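Quarterly Workplace Inspection - Craft and Finishing Rooms
Site: Evholm Studios, ground floor
Inspected by: Rokeya Weerakoon
Accompanied by: Thư Kim
Date: February 7, 2020
Previous inspection: November

Ratings: S = satisfactory, A = action needed, N/A = not applicable. Items marked A are carried to the action list at the end.

1. EXITS AND ROUTES

1.1 Main exit door opens fully and without a key - S
1.2 Rear exit door opens fully and without a key - A
Comment: Door binds on the threshold strip for the last part of its travel. It can be pushed open with one hand but does not close again under its own closer. Strip to be refixed, closer to be adjusted afterward.
1.3 Aisles clear to marked width - S
1.4 Exit signs lit - S
1.5 Emergency lighting, 90 minute discharge test - S
Comment: Test record signed and in the binder. The fitting over the sink dimmed before the end of the November test and has been replaced. The replacement held for the full period.

2. FIRE

2.1 Extinguishers in place, pins and tags intact - S
2.2 Extinguisher access unobstructed - A
Comment: Flattened cartons leaning against the bracket in the finishing room. Moved during the inspection. Same finding as November, so it stays on the list until two consecutive inspections are clear.
2.3 Oily rag can present, lid closing - S
2.4 Flammable liquids in the cabinet when not in use - S
2.5 Cabinet inventory matches contents - A
Comment: Inventory sheet still shows the Torier thinner, which was withdrawn last year. Remove the line and reissue the sheet. The data sheet for it can go to the archive folder.

3. ELECTRICAL

3.1 Cords and plugs free of damage - A
Comment: Glue gun no. 2, outer jacket pulled back at the strain relief. Tagged out. Do not tape.
3.2 GFCI outlets within reach of sinks, trip and reset - S
3.3 No extension cords in permanent use - S
3.4 Panel clearance maintained - S
3.5 Portable heater, 1000 W, tip switch operates - S
Comment: Switch operates in all directions. Heater is to remain on its own outlet. The label asking for this has faded and should be reprinted at the next opportunity, not listed as an action.

4. VENTILATION AND DUST

4.1 Local extraction running, hood dampers set - S
4.2 Filter gauge within the marked band - A
Comment: Reading is inside the band but at the upper end. Prukton filter set to be ordered now, given the lead time on the last one. Change on arrival.
4.3 Sanding done only under extraction - S
4.4 Floor vacuumed, no dry sweeping - A
Comment: Push broom found behind the finishing room door. Per Thư Kim it is used for the yard. Store it outside.

5. WORK SURFACES AND MATERIALS

5.1 Benches stable, edges free of splinters - S
5.2 Blades capped or retracted when set down - S
5.3 Sharps container below the fill line - S
5.4 Work in progress kept off aisles and away from heat - S
Comment: Light-colored pieces that have been drawn on are to be kept clear of the spray area until the design is finished. Overspray was found on two pieces in November. None found this time.

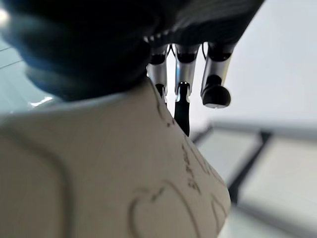
Item 5.4. Curved cream-white surface with heart outline in dark gray.

5.5 Markers, paints and adhesives labeled - A
Comment: One decanted bottle of Đoàn adhesive with no name or hazard label. Contents confirmed by the user and the bottle labeled on the spot. Refresher on decanting to be given at the next room briefing.

6. FIRST AID AND WASHING

6.1 First aid kit complete and in date - A
Comment: Eye wash pods expired. Remainder of the kit is in order.
6.2 Plumbed eye wash flushed weekly, log complete - S
6.3 Hand soap and paper towels available - S

ACTION LIST

1.2 Refix threshold strip, adjust closer - Kim
2.2 Keep extinguisher access clear, recheck next quarter - Weerakoon
2.5 Correct and reissue cabinet inventory - Weerakoon
3.1 Replace cord or discard glue gun no. 2 - Kim
4.2 Order and fit filter set - Kim
4.4 Relocate broom - Kim
5.5 Decanting refresher - Weerakoon
6.1 Replace eye wash pods - Weerakoon

Item 6.1 is to be closed before the rooms are next used. All others are due by the 27th of this month. Initial and date each line on the posted copy when the work is finished, and leave the posted copy in place until the next inspection.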